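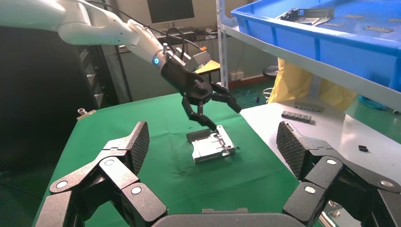
Re: [Restach] brackets for the Fandville order

Counted again this morning, we have 26 good ones, not 32. Please check the flat plate for upturned edges before you bag it, same as the silver one on the green cloth - slots and small tabs too. If the tabs are bent it goes back to Undon. Connector strips stay on the white top untill I get the labels done. Will do the rest after lunch.

On Tuesday, July 19, 2022, the Vi bench wrote:
> Do we have all 32 brackets yet? Fandville wants them boxed with the strips.
> Also 3 came in with no holes, where do those go?

Same pile, back to Undon. thanks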